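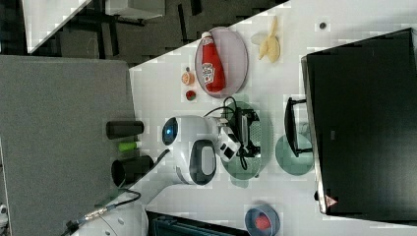
白色台面上的圆盘与番茄酱瓶

Skilus 租赁房屋交接登记服务

产品概述
Skilus 是 Cleneseo 物业服务公司面向出租业主及中介机构推出的房屋交接登记服务，适用于带家具出租的公寓、联排住宅及短期度假住房。服务内容包括入住前登记、退租复核以及登记资料的保管与调阅。业主可单独委托其中一项，也可随 Mukora 托管合同一并办理。

服务内容
入住前登记由本公司登记员到场完成，逐间记录墙面、地面、门窗、固定设备及随房家具的现状，并抄录水、电、燃气表读数。钥匙、门禁卡及车库遥控器另列清单，由交付人与接收人分别签字。
退租复核以入住登记为依据，对同一项目逐一比对。正常使用形成的磨损与应由承租人承担的损坏分栏列出，复核报告不对押金扣除金额作出裁定，仅供双方协商时参考。
登记资料以电子文件形式交付，并在租约有效期内由本公司保管。业主更换中介机构的，可凭书面申请将全部资料转交新的受托方。

适用范围
标准服务适用于使用面积不超过70平方米的住宅。超出该面积的房屋、带独立花园或泳池的房屋，以及由多名承租人分间租用的房屋，须由业务部门事先核定工作量后报价。商铺、仓库及在建房屋不在受理范围之内。

收费标准
标准登记每次70欧元，已含增值税及市区交通费用。退租复核按同一标准收取。Antwi 区以外的房屋须加收路程费，具体金额在预约确认函中列明。已签订 Mukora 托管合同的业主，首次入住登记免收费用。

交付时间
登记报告于现场工作结束后2个工作日内发送至委托人登记的电子邮箱。标准报告所列项目约80项，视房屋配置有所增减。委托人对报告内容有异议的，应在承租人搬入之前以书面形式提出，逾期提出的意见将作为附注存档，原报告不作改动。
每年8月为租约更替集中时段，预约须提前提交，交付时间以确认函为准。

预约所需材料
一、业主身份证明，或中介机构的有效委托书；
二、产权登记摘要复印件；
三、现行租约或拟签租约；
四、家具及设备原有清单（如有）；
五、现场联系人姓名及电话。
材料不全的，预约予以保留，待补齐后安排到场时间。

取消与改期
委托人可在约定日期前一个工作日中午之前申请改期，不另收费。登记员按时到达而无法进入房屋的，收取路程费，登记费用转入下一次预约。

责任说明
登记工作限于目视可及的部分，不包括结构鉴定、管线检测及电气安全检验。家具后方、吊顶内部及上锁空间，除委托人书面要求并提供开启条件外，不予登记。

联系部门
业务受理：Comfort Adjei
报告复核及异议处理：Dzifa Ayaaba
来函请注明房屋地址及预约编号。

本页所列条款及收费标准自2020年2月28日起执行，此前已确认的预约仍按原确认函办理。

相关服务
Mukora 长期租赁托管
钥匙保管与代交
退租后清洁安排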